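Who Gets to Speak at a Council Meeting?
Project report, Introduction to Public Policy
Keyvan Babaei

When our town council put forward a rule that would cut public comment from five minutes a person to 2, I thought it would make a nice small topic for a term project. It grew on me, I have to say, and by March I was reading meeting minutes on the bus and boring my very patient roommate with them.

The council's reasoning was simple enough. Meetings in Biton often run past eleven at night, and members argued that parents and people on early shifts couldn't stay to the end. Opponents, mostly from the Ghorbani neighborhood, answered that a shorter turn would hurt the people who needed time the most, such as those speaking through an interpreter.

I read the minutes of 18 meetings and sent a short survey to residents who had signed up to speak. I got 38 replies, which made me very happy (my instructor had warned me to expect far fewer!).

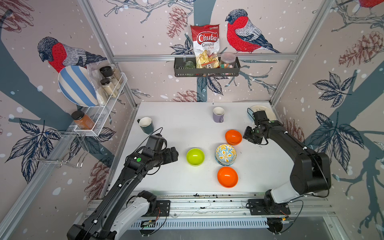

Of those who replied, 30 said they would still come and speak under the new rule, though many of them added that they wouldn't like it one bit. The written answers were the best part for me. One woman told me she practices her comments in the kitchen with the oven timer on, and another person sent two full pages on the history of the sign-up sheet.

I also looked at Urance, the next town over, which has had a short limit for years. Its meetings do end earlier, but the minutes show more people sending letters, and I couldn't find out how many of those letters get read aloud. I wrote to the clerk there and am still waiting to hear back.

My survey only reached people who had already signed up to speak, so it leaves out everyone who stays home. With another semester I would go door to door and ask them too.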